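Todisstead Supper Club - Minutes, 3rd January

Carol Treloar welcomed everyone back and thanked Pauline Treloar for the loan of her big soup pot, which has had a busy holiday and is going home at last. The minutes of the last meeting were read and agreed.

Pauline spoke at some length (and very nicely) about weighing out dried beans for the soup bags. She likes the bowl set on the scale first and the display brought back to zero - then the beans go in a little at a time. It was agreed that each bag should hold 592 grams.
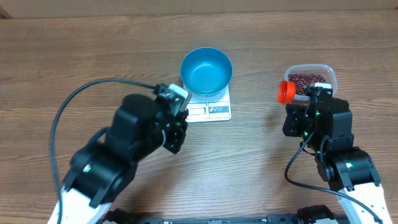

Page 2

The turquoise bowl sits well back on the white kitchen scale and leaves the buttons clear, so we will keep to that size. The speckled red beans stay in their clear tub beside it.

Carol will ask Angelovski for a price on up to 954 paper bags. Barnetbridge would like their share by the end of January.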